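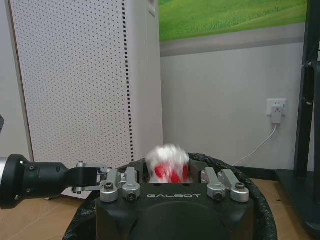
*夹爪特写,壳上一行 GALBOT,正中间一团红白相间的东西,左边还有另一条机械臂伸过来。*

发件至:Jeden 家务自动化讨论列表
主题:回复:[闲聊] 机器到底能不能收拾屋子了
日期:2024年1月7日

各位好,

拖了好几天才回,元旦那阵子家里来了一屋子人,等人走了我看着满地的瓜子皮和饮料罐,突然就很有动力来参加这个讨论了(笑)。

先把原帖引一段,免得新订阅的朋友接不上:

> 我看这个列表从去年四月吵到现在,一直在吵机器人能不能做家务。我的看法很简单:洗衣机是机器人,洗碗机是机器人,扫地机也是机器人,它们早就能做了。剩下那些活,比如把地上的易拉罐捡起来扔掉,人弯一下腰就完了,要一台比冰箱还贵的东西来干,图什么?
>
> 再说了,我家那台 Stendex 扫地机花了 1,899 元,用到现在,碰到袜子还是要卡。连绕开袜子都费劲,您跟我说它的亲戚能捡罐子?
>
> 另外想问一句,车间里的情况是不是好一点?有没有在厂里上班的朋友讲讲。

我一条一条来。

> 洗衣机是机器人,洗碗机是机器人

这个我半同意。洗衣机厉害在哪儿呢,厉害在它让你把活端到它跟前:衣服你收,口袋你掏,颜色你分,洗完你晾。它干的是中间那一截,两头全是你的。洗碗机也一样,我家那台最费时间的环节是往里摆碗,摆的时候还经常跟家里人为碗口朝哪边吵起来。所以我一直觉得"家务"里真正磨人的是两头,就是把散在各处的东西拿起来、放到该去的地方。这一截目前还是靠手。

> 人弯一下腰就完了

您多大年纪我不知道啊,我妈膝盖动过手术以后,弯这一下腰就不是一句话的事了。她现在掉个瓶盖都要喊人。我爱在这个列表里潜水,多半也是为她看的,花里胡哨的跳舞翻跟头我是真不关心,我就想知道地上那个罐子它捡不捡得起来。

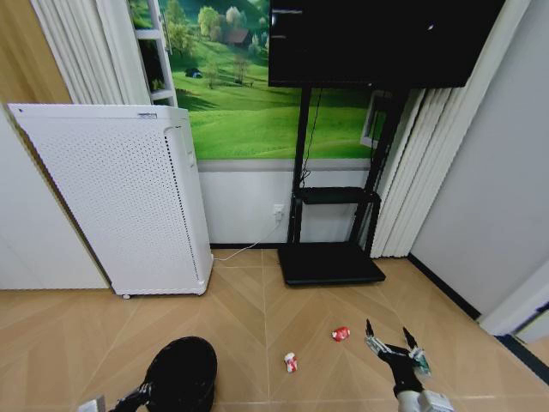
捡罐子这件事,我觉得大家普遍低估了难度。新罐子是个标准圆筒,立在桌上,夹爪张开多大、从哪个方向下去,都可以事先想好。踩扁的罐子就完全两码事了,每一个扁法都不一样,有的中间塌下去,有的拧成麻花,躺在地上又矮,能下手的地方就那么一点点高。夹得松了滑,夹得紧了它继续变形,一变形刚才算好的位置又不对了。再加上硬地砖,手指尖往下多伸一点就戳到地,少伸一点就夹了个空。我拿厨房夹子试过(对,我真的蹲在客厅试了),闭着一只眼去夹地上压扁的罐子,头几下全滑掉了,后来是先把它拨得翘起一个边才夹住的。人有这个"先拨一下"的本事,而且根本不用想。

还有个麻烦是罐子旁边往往还有别的。瓶子会滚,你碰它一下它就跑了;电源线贴着地走,颜色又浅,机器看不看得清是一回事,就算看清了,它知不知道这个不能捡又是另一回事。我家加湿器的线就被扫地机拖走过,连带把上面的杯子拽下来了,那次换滤芯加修底座花了我 322 元,收据我现在还留着,每次有人在列表里说"家用场景已经很成熟",我就想把收据扫描了发上来。

那么手该长什么样?这个列表里一直分两派,两指派和五指派。我自己以前是坚定的五指派,总觉得家里的东西都是给人手做的,那就照着人手来呗。后来慢慢动摇了。手指多,关节就多,关节多就意味着能坏的地方多,维修谁来?两指的夹爪丑是丑点,可捡罐子、捡瓶子、捡纸团这种活,说到底也就是捏住、提起来、松开。当然轮到叠毛衣、拧抹布,两指派就得沉默了。我现在的立场是骑墙,欢迎两边一起骂我。

> 另外想问一句,车间里的情况是不是好一点?

这个我正好能说两句。我在 Bugti 的装配车间待过,做的是小家电外壳,线上有几台 Zestard 的机械臂,负责把注塑件从托盘里取出来放到治具上。好用吗?好用,比人稳,一天到晚一个节奏。但是它好用的前提是托盘里每个格子的位置都是死的,件也都朝一个方向。有一次换了供应商,托盘的边高了那么一丁点,整条线停了 2 个小时,最后是我们几个人站在那儿用手一个一个放。所以要问车间是不是好一点,是好一点,因为车间肯为了机器把自己收拾得整整齐齐。家里谁肯啊?要是我家里能保持到那种整齐程度,我还要机器人干嘛!

再有就是车间里掉在地上的件,到我离开的时候为止,都还是人捡的。班后拿个簸箕转一圈,螺丝、水口料、扎带头,什么都有。我当时还跟班长提过能不能让机械臂顺手捡,班长看了我一眼,让我先去把簸箕倒了。
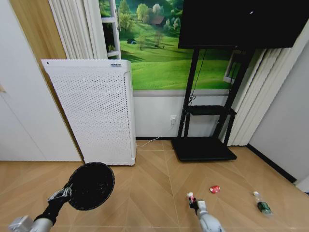
*地上一个压扁的红白罐子,再往右是个绿标签白盖子的透明塑料瓶。右边的夹爪捏着一小块带红色的白东西,左边那条臂的末端是个黑圆盘。*

我对这类画面会盯着看很久,看的主要是地面。电视、空气净化器、墙上那一大片绿草地,布置得跟普通人家的客厅挺像,电源线也就那么从插座斜着走过去。我希望以后大家发测试结果的时候都能在差不多这样的屋子里做,别老是一张白桌子上放一块积木了。白桌子上抓积木,我看了这么多年,早看够了。

最后说说我自己的判断吧,说错了别翻旧账。捡东西这一类,我觉得离能用不远了,慢一点没关系,我妈不赶时间,一下午捡干净就行。我会在意的是下面这些:

- 捡不起来的时候怎么办,是反复试,还是会停下来叫人
- 会不会把电源线、数据线当垃圾
- 喝剩半瓶的水,盖子没拧紧,它提起来会不会洒一地
- 晚上关了灯还认不认得路
- 坏了找谁修,修一次多少钱(参见我那张收据)

要是哪位手里有机器,愿意按这几条试一试,把结果发到列表里,成功的失败的都想看,尤其是失败的。要是能顺便说说捡一个要多久就更好了。录像请放链接,别直接贴附件,上次那个附件把我邮箱塞满了。

至于原帖那位朋友的袜子问题,我家的土办法是在扫地机出门之前先放 2 首歌,歌放完之前全家自己把袜子收走,收不完的归它。执行到现在,孩子那间还是经常卡,大人这边好多了。您可以试试。

祝大家新年家里少捡点东西。

——一个还在自己弯腰的人

P.S. 有人私信问 Stendex 那个型号的边刷能不能用别家的替换,我没试过,请用过的朋友另开一个主题回,别跟在这封后面了,归档的时候不好找。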